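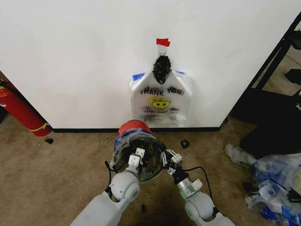 Catríona Costello wrote to me that she had spent a whole evening wondering why onions in Morkstead cost three times as much in one row as in the next, and could I please put something in the README about units before somebody else loses an evening too. Fair enough! The README is longer now, and the units part is near the top.

Inley Receipts

A table of grocery receipts, typed up by hand, one line per item bought. There are over 3000 item lines in it. They come from my own kitchen drawer plus whatever my neighbors and my sister were willing to hand over, and they all come from shops in Morkstead. I started it because I wanted to see what had happened to the price of butter, and then I couldn't stop typing.

Last updated: Sunday, April 30, 2023

Units (read this first)

The price column is what was paid for the line. It is not a price per pound. If someone bought a three-pound sack of onions, the price is for the sack. If someone bought one onion, it's for the one onion. What you probably want is unit_price, and I only fill that in when the receipt prints a weight. When the receipt just says ONIONS and a number, unit_price is blank and I leave it blank. Please don't read the blanks as zeros (I did this myself in the first chart I made, and butter was free for most of December).

Columns

receipt_id – a plain running number, in the order I typed them and not in date order
shop – short name, see below
month – month and year only
item_raw – exactly what the receipt says, odd abbreviations and all
item – my best guess at what that means
qty – how many, if printed
weight_lb – if printed
price – dollars, before tax
unit_price – dollars per pound, or blank
coupon – yes or no
notes – whatever I felt like writing

Shops

gilmartin is the Gilmartin on the main road, and it makes up most of the file. cloritetti is the little Italian deli, Cloritetti, where the receipts are often handwritten and the item names are lovely and no use at all for matching. "The good one" shows up a lot. I've been told it's a cheese, but I couldn't swear it's the same cheese every time. Everything else is under other, so if you're comparing shops, drop other and save yourself the trouble.
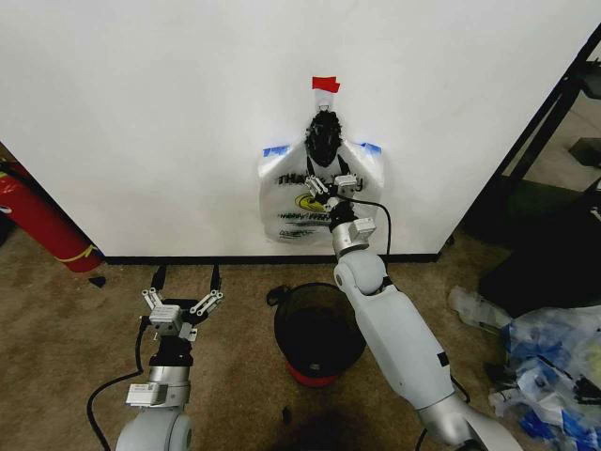
Coupons are the other thing that trips people up. Gilmartin prints the full price on the item line and then takes the coupon off further down, sometimes a long way down, after the tax. I put the full price in price and mark coupon as yes. The amount taken off is in notes, typed as "minus" and then the number, so you can pull it out with a search if you need it. At Cloritetti there aren't any coupons, just somebody knocking a bit off at the counter, and then the receipt shows only the lower number. I have no way to know how often that happens. Bag charges are typed as ordinary items, with item set to "bag", and you'll want to throw those out too before you add anything up.

What I took out

Names, loyalty numbers, card digits, the time of day, and the exact date. My sister also asked me to leave out anything from the pharmacy aisle, so those lines are gone from everybody's receipts, mine included. If a receipt seems to add up short, that's usually why. I don't include receipt totals.

Known problems

Faded paper. 17 receipts were too pale to read all the way through, and I typed the lines I could make out. Those have "faded" in notes.

Category guesses. There's a file called categories.csv with 16 categories, and I'm not thrilled with it. Tofu is in dairy. I know. It sits next to the yogurt at Gilmartin and at the time that seemed like a good enough reason. If you make a better version I'd love to have it!

Who shops. The receipts come from 8 households, all on the same few streets, two of them vegetarian, and one with a teenager who eats cereal like you wouldn't believe. Please don't use this to say anything about what Americans eat. It's fine for practicing joins, cleaning up messy text, or finding out about butter.

Typing mistakes. Sure to be some. I read every line back once against the paper, but decimal points are slippery things late at night.

Using it

Do what you like with it. A mention of Inley Receipts is nice if you put something online, and if you find a mistake, send me the receipt_id and what you think is wrong. I still have the paper, in shoe boxes, so I can go and look. It may take me a week or two – the boxes are under the stairs behind the vacuum cleaner.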